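The Landeg Round Table, After a Winter of Use

I bought the Landeg because I wanted a kitchen table and my apartment wanted me to have a desk. We compromised on a round thing that does both jobs at the level of a decent intern. Mine is the wooden top with the shiny finish, which the Tanport catalog calls "Honey" and my friend Myfanwy Griffiths calls "bowling alley."

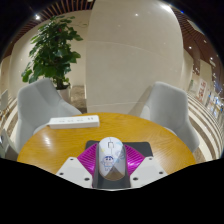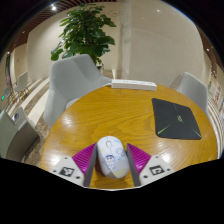
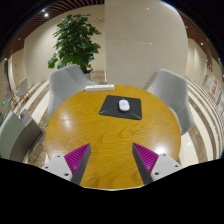
Assembly took me one evening and most of my goodwill. The instructions come from Jistness, the outfit that packs the hardware, and they're all drawings. Step 15 shows a smiling man turning the table over by himself. I'd like to meet him. Myfanwy came over and we did it together, with a blanket down and a lot of swearing.

Once it's up, it stays up. No wobble, even on my floor, which slopes enough to roll a grape to the radiator. The pedestal base means your knees are safe, though your feet will fight for space with everyone else's. Four people can eat dinner if none of them ordered the big plates.

Now the finish. It wipes clean with a damp cloth and I have yet to leave a ring on it, despite trying my best with a pot of tea. It also shows every crumb, and at four in the afternoon it throws the light straight into your eyes. I've started eating lunch on the other side.

As a desk it's fine until you need to lean on something. Round edges don't care about your elbows. Papers drift toward the middle and then off the back, and there's no corner to pile mail in, so the mail has moved to a chair.

I paid 663 dollars, delivery included. Aoi Katayama, who has better taste and a bigger dining room, got the Gratavero for close to three times that -- 2,000 even before tax -- and I've sat at it. It's lovely. My soup tasted the same.

Four stars. I took one off for the smiling man.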